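Lengyel Opens Tool Library Branch in Fosalmont

FOSALMONT – Lengyel, the nonprofit tool library based in Clernance, will open a second branch in Fosalmont in March. The new branch is in the former shoe store at 5 Tura Street and will start with 600 items for loan, from hedge trimmers and tile cutters to pressure canners and folding tables.

The Clernance library now has 1083 members. Many of them already drive in from Fosalmont and the farms to the east, a trip that takes close to an hour in winter. Members asked for a closer pickup point in each of the last two yearly surveys.

Membership is the same at both branches, and one card works at either. Items borrowed in Clernance can be returned in Fosalmont, and the other way around. A van will run between the two buildings twice a week – large items such as the log splitter and the cement mixer will stay in Clernance and must be picked up there.

Loans run for seven days and can be renewed once if no other member has reserved the item. Late fees stay at their current level. Fuel is not supplied, and gas-powered tools should come back with an empty tank.

The Fosalmont branch will also have a small workshop room with two benches, open to members until 8 p.m. Short classes on sharpening, drywall repair and basic sewing machine care are planned for spring. Class sign-up opens at the front desk once the branch is running. 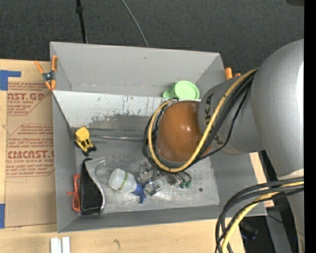 Do current members need to sign up again to use the Fosalmont branch?

Current cards will work there from the first day, with no new form or extra fee.

Lengyel is also accepting donated hand tools, ladders and garden equipment in working order. Donations can be dropped off at the Clernance building during open hours. Paint, chemicals and upholstered furniture cannot be accepted.

Media contact: Lengyel front office, Clernance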